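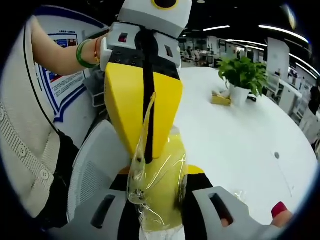 How do you start a market stall with hardly any money? You borrow a table, book the cheapest pitch going and sell what's already in your loft.

So said the woman behind Zikevar, the second-hand stall in Kandadley, when I caught her over a very large tea. She began last May with about 400 pounds and 2 boxes of her children's old books. "I sold 5 things the first day," she told me, "and one of those was to my mum!"

She's there most Saturdays now, and she's fussy about prices – everything gets a sticker. "People won't ask. They just walk off." I bought a jug (I didn't need a jug) and she knocked a pound off.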